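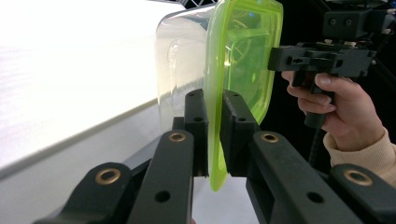 Handgreifer: Neue Routine für Wartung und Einrichtung

Seit April gilt in der Werkstatt von Enmont eine geänderte Routine für die Handgreifer. Anlass waren zwei Geräte, die kurz nacheinander mit Spiel in den Gelenken zurückkamen. Bei einem davon hatte sich die Buchse am linken Innenarm gelockert, beim anderen saß eine Fingerspitze schief. Beide sind repariert und wieder im Regal.

Jitendra Dubey hat die Prüfung in den Ablauf vor Schichtbeginn eingebaut. Sie dauert nearly nichts gegenüber dem früheren Verfahren, bei dem der Greifer zerlegt werden musste. Jetzt bleibt er zusammengebaut:

Greifer leer öffnen und schließen. Die Fingerspitzen müssen parallel laufen und auf gleicher Höhe ankommen.

Messingfarbene Ringe an den Drehpunkten mit einem trockenen Tuch abwischen. Kein Öl, auch kein Sprühfett. Wer Abrieb findet, legt das Gerät in die rote Kiste und schreibt die Nummer auf den Zettel.

Kabel am Griff ansehen und leicht bewegen. Fällt dabei das Signal aus, wird der Greifer nicht mehr ausgegeben.

Zum Schluss einen Behälter mit Deckel seitlich am Rand fassen und drei Sekunden halten. Der Deckelrand eignet sich gut, weil er kräftig ist und die Spitzen dort nur mit wenig Fläche anliegen. Rutscht der Behälter, zuerst die Spitzen reinigen und den Versuch wiederholen. Erst danach an der Vorspannung drehen.

Beim Arbeiten mit zwei Greifern am selben Teil bitte darauf achten, dass die Backen nicht gegeneinanderstoßen. Die meisten Kerben an den Spitzen stammen nach Einschätzung von Raelene Kerslake aus solchen Berührungen. Das Kabel des zweiten Geräts gehört nach unten weggeführt, damit es nicht zwischen die Arme des ersten gerät.

Ersatzspitzen liegen im Schrank neben der Drehbank, zweites Fach. Die Schrauben der alten Lieferung von Huvstead passen nicht zu den neuen Spitzen, sie sind etwas zu lang und drücken auf der Rückseite durch. Bitte nur die aus der beschrifteten Tüte nehmen. Edith Agudelo bestellt nach, sobald die Tüte halb leer ist.

Fragen zur Vorspannung an Afaf Atallah, am besten vor zehn Uhr in der Werkstatt.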